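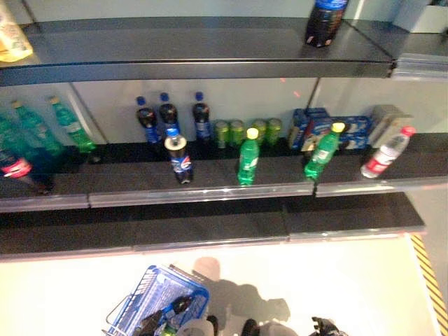 11 février 2018

Bon, ça fait trois semaines que je n'ai rien écrit ici, et la faute en revient entièrement au planificateur. Pour ceux qui débarquent : je bosse sur Tramance, la couche logicielle qui fait le lien entre ce que le robot voit et ce que font ses bras, dans notre faux magasin. La perception et le planificateur de mouvement sont deux processus séparés, et depuis octobre ils passaient leur temps à se disputer (enfin, à s'envoyer des messages périmés, mais de l'extérieur ça ressemble beaucoup à une dispute).

Le gros morceau du mois, c'est le vert. Sur l'étagère du milieu, on a des bouteilles de soda vertes et translucides au fond, des canettes vertes un peu plus loin, et des Sprite à bouchon jaune devant. Pour moi c'est limpide. Pour Sondari, notre module de segmentation, c'était une seule grande chose verte avec des bosses ! J'ai fini par arrêter de lui demander le contour complet : maintenant il cherche d'abord les bouchons, puis il descend. Avec le jaune ça marche du tonnerre, avec le bleu des Pepsi aussi. Avec les canettes, forcément, il n'y a pas de bouchon, donc elles ont droit à leur propre branche dans le code, que je trouve moche et que je garde quand même.

Sur les 132 scènes enregistrées qui me servent de test, il me reste 12 échecs. Presque tous sur des bouteilles penchées. Le modèle de saisie suppose un axe vertical, hypothèse que j'ai écrite moi-même un soir de flemme, avec un commentaire « à revoir » juste au-dessus. J'ai donc revu. L'axe est estimé à partir du nuage de points, et quand l'estimation est trop bruitée on renonce et on passe à l'objet suivant – c'est moins glorieux, mais ça évite de bousculer toute la rangée.

L'autre chantier, c'est le panier. Quand une main plonge dedans, la carte d'occupation considérait le bord comme un mur infranchissable et le planificateur répondait « aucune solution », très poliment, au bout de 75 secondes. J'ai remplacé le bloc plein par quatre parois et un fond, et l'anse est un obstacle à part. Il me reste à gérer ce qui est déjà dans le panier, que la main cache à la caméra dès qu'elle s'approche. Pour l'instant je fige la dernière vue propre et je croise les doigts.

Ah, et j'ai enfin migré les configs dans Drundulari ! 126 fichiers YAML, dont une bonne moitié que plus rien ne lisait. J'en ai supprimé avec un plaisir un peu coupable, puis j'en ai restauré deux dans l'heure.

La prochaine fois je vous parle de la synchro des deux bras, si j'arrive à reproduire le bug qui ne se montre que quand je ferme le débogueur.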